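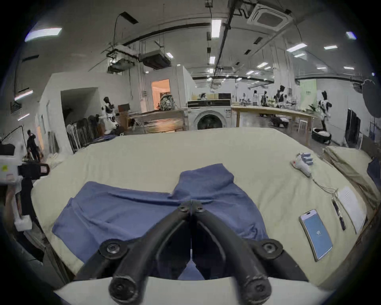
Arboleda Housing Association – changes to the shared laundry service, 8 May 2024. Please read this thread if you live in Jundunus Court or Amen House. Tenants in other buildings are not affected.

The laundry room on the ground floor of Jundunus Court will close for new pipework from the middle of May. We expect the work to take 14 working days. The room at Amen House will stay open for tenants of both buildings during this time.

Opening hours at Amen House will be longer while the work goes on. The doors will open at 6am and lock at 10pm. Last wash is at 8.30pm. A wash started after that time may not finish before the room is locked, and staff cannot reopen it until the morning.

Tenants of Jundunus Court will need a temporary fob. These can be collected from the estate office with proof of address. One fob will be given to each household. There is no deposit, but a lost fob will be charged at the usual rate.

Booking: the paper sheet on the door will be taken down. Slots must be booked by telephone or at the estate office. Each household may book up to four slots while the Jundunus Court room is closed. A slot not taken up within 15 minutes may be given to someone else.

Tenants who cannot manage the walk between the two buildings should speak to Tahmineh Nikzad in the tenancy support team. She can arrange collection and return of laundry. Requests already made through a support worker do not need to be made again.

On charges. The price of a wash will not change. The price of a dryer cycle will not change. We are aware that a notice in the lift at Amen House said otherwise – that notice was out of date and has been removed.

Several tenants have asked about credit left on Jundunus Court cards. Credit will not be lost. The card readers at Amen House will accept these cards once they have been updated, and the office can do this while you wait.

We carried out a survey on this service earlier in the year. We received 82 replies. The most common request was for better drying space, followed by a folding table and brighter lighting in the corridor.

As a result, the new room at Jundunus Court will have a fixed folding table along the window wall and two more ceiling airers. The corridor lights will be replaced at the same time. We looked at a second table but it would have blocked the route to the fire door.

Drying on balconies: the rules have not changed. Items may be dried on a free-standing airer below the height of the rail. Lines must not be fixed to the brickwork. Bedding should not be hung over the rail at any time.

Drying indoors: please open a window or run the extractor fan, and keep the door of that room shut. If you see damp or mould, report it to the repairs line. You will not be blamed for reporting it, and an inspection will be booked.

Duvets and mattress covers should be washed only in the large machine at the far end of the Amen House room. The smaller machines are not built for the weight, and two of them have needed new bearings this year.

Left items. Clothing found in the machines will be placed on the shelf by the door. It will be kept for the length of the works and then passed to a local charity shop.

Questions about the works should go to Parviz Mohammadi, Property Services. Questions about fobs and bookings should go to Akua Fiadzo at the estate office. Both can be reached through the main switchboard.

A printed copy of this notice will be delivered to every flat in both buildings. Large print and translated copies are available on request. We will post again when the date for reopening is confirmed.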